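Trellby Clothing Exchange
Progress report to the Desmet Fund
Covering the months up to the end of July

Dear friends at the Fund,

I promised Imogen Fothergill when she visited us in the spring that this report would be shorter than the last one, and I have tried, though those of you who know me will not be surprised to see it run on a bit. It has been a full half year and there is a lot I want you to hear.

First, the numbers you asked for. We have had 144 families through the exchange in this period, against the 300 we set as our target for the whole grant year. That puts us a little under the halfway mark, and I would like to be plain about it. February was very slow. The heating at Esside Street was out for a good part of the month and we cut our hours down to two afternoons a week until the new boiler was in. Families came back in March, and by May the line for school uniforms was out the door by 9:30. Back-to-school is always our busiest stretch, and I still expect us to reach 300.

You will remember that the grant had two main pieces to it, the children's clothing swap and the mending classes. The swap is the part people know us for. Parents bring in what their kids have outgrown and take home what fits, and if they have nothing to bring they take home what fits anyway. We dropped the old points cards in April. They were a headache to keep track of, and I had a feeling they were putting off the very people we most wanted to see. One mother told me she had walked past three times before a neighbor told her the cards were gone. I have thought about that a good deal since.

Winter coats are still our weak spot. We never have enough in the bigger sizes, and the ones we get tend to come with broken zippers. A wholesaler, Starano, has agreed to let us buy zippers and snaps at their trade price, which will stretch the repair budget a good way further than we planned. I have moved a little money from printing to supplies to make the most of it, as we discussed on the phone. The revised budget is attached to the email with this report.

The mending classes have been a joy! We started out teaching hems and buttons, and people very quickly wanted more – patching knees, taking in waistbands, turning a torn sheet into pillowcases. The evening group has been steadier than the morning one, and from the fall I would like to run both sessions in the evening if the building will let us stay open until 8:30. Our one real disappointment is the teen class, which never got going. We picked a bad time, right up against sports practice, and I would like your blessing to try it again over winter break.
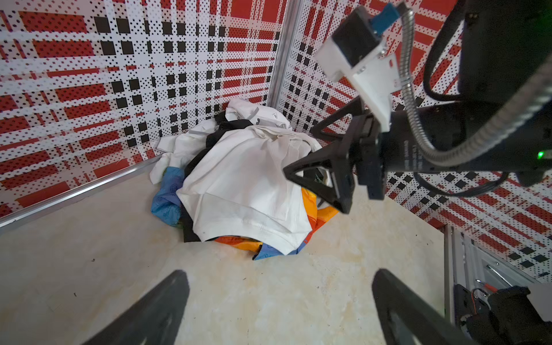
Ngaio Mahuika
Program Manager, Trellby Clothing Exchange

A word on what comes next. Our lease on Esside Street is up for renewal, and the landlord has offered us the same rent if we sign for a longer term. I am inclined to say yes. People know where we are, the bus stops close by, and I don't much want to pack up all those coats again. I will send you the terms as soon as I have them in writing.

We are also short of shelving and still need a second sewing machine that can handle denim. Neither is in the current budget, and I am not asking you to add them, but if you hear of an office or a school clearing things out, please do think of us.

Thank you, as ever, for your patience with the February figures and for the kind note you sent afterward – I read it out to everyone at the evening class. You are welcome to drop in any time we are open, and if you have children's rain boots at home that need a new owner, bring them along.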